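Trerent Nurano dining table, light wood top

Reviewed by Jae-hoon Min
16 Jan 2022

We bought the Nurano in July to replace a glass table that showed every fingerprint. It has been used for most meals, homework and a fair amount of paperwork since then. I paid for it myself, with $100 off because it was last season's leg style.

Delivery and assembly

It came in two boxes. The top is in one and the legs and hardware are in the other. The top is heavy, and I would not try to get it up a flight of stairs alone. The delivery crew left it inside the front door and would not go farther, which matches what the order page says if you read down far enough.

Assembly took me 30 minutes. You lay the top face down on a blanket, bolt on the four corner brackets and then attach the legs. The hex key in the bag is short and hard to turn once the bolts get tight. I switched to my own Grunder driver for the last few turns. One bolt hole was a little shallow and I had to back the bolt out and start again. The instructions are drawings only, and step 3 shows the bracket upside down. Look at the drawing on the next page before you tighten anything.

Size and stability

The table is 30 inches high, so ordinary dining chairs fit under it. The apron is deeper than I expected. A chair with arms will probably hit it, so measure yours first. Four adults sit comfortably. We have put six at it, and the two in the middle of the long sides had to keep their elbows in.

It wobbled for the first week. I tightened the brackets again and it has been steady since, apart from a slight side-to-side movement if someone leans hard on the short end. The feet have screw levelers that work well on our uneven floor.

The top

I like the color. It is light without looking washed out, and crumbs are less obvious on it than they were on glass. You can put flatware straight down on it and it makes much less noise, too.

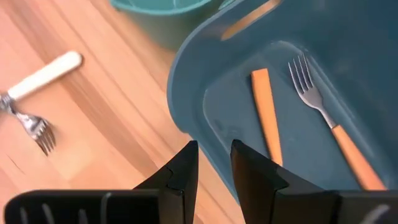
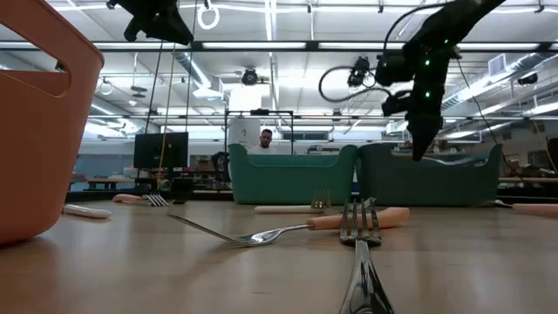 Stains and scratches

Water left overnight raised a faint ring that I could feel but not see from standing height. Coffee wiped off after an hour with no mark. Red sauce left a light orange spot near one corner that took two tries with dish soap to remove. I have not tested nail polish remover or anything that strong, and the care sheet says to keep it away.

There are a few fine scratches where we slide the laptop back and forth. They show in low evening light. Trerent sells a touch-up wax for $14, but I used a neutral one from Kwak that I already had and it filled them well enough.

Compared with the Kwak table

My sister has the Kwak table of the same length. Hers has a thicker top and does not move at all when you lean on it. It also costs more, and the finish is glossier than I would want.

Would I buy it again?

Yes, at the price I paid. At full price I would look harder at the Kwak. Order the felt pads at the same time, as they are not in the box.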